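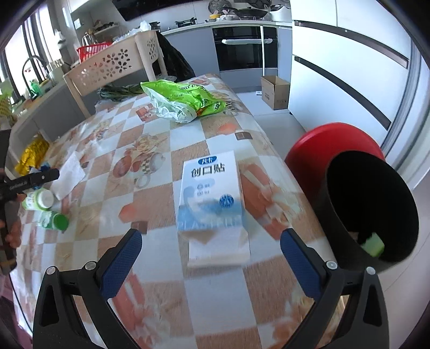 Ticket: right gripper width drops out mid-demo
Opened by: Michalis Spanos
Project: Ulstead, kitchen table tasks
Opened: 25 Apr 2026
Status: monitoring

Problem
Recorded 20 demos of picking up small items and putting them in a bag. In 13 of them the right gripper reports a width of zero for the whole approach. According to the log, I spent the session nudging groceries with a closed fist.

Tried first
Restarted the recorder. Same.
Swapped left and right in the config. The fault stayed with the right unit, so the software gets to be smug.
Recalibrated open and closed positions. Good for 3 demos, then zeros again.

Reply from Devlow support
"Please confirm the fingers are opening." They are. I have eyes – it's the log I'm worried about.

Second look
Zeros start only when I tip the wrist down to reach something flat on the table, such as the bandage box. Upright items like a mug never trigger it. Wiggled the cable at the handle with the width plot open and got a lovely flat line on every bend. The connector was in, but only socially.

Fix
Reseated the connector, added strain relief, recalibrated. Next 10 demos came through clean, flat objects included.

Leftovers
Bad demos are tagged, not deleted. Please don't train on them unless Flurkden wants a policy that approaches everything with its fingers shut.
I'm also moving too fast on the last stretch and the wrist view smears. Will slow down. No ticket needed for that one, I know who did it.
Spare cable requested in March. Still requested.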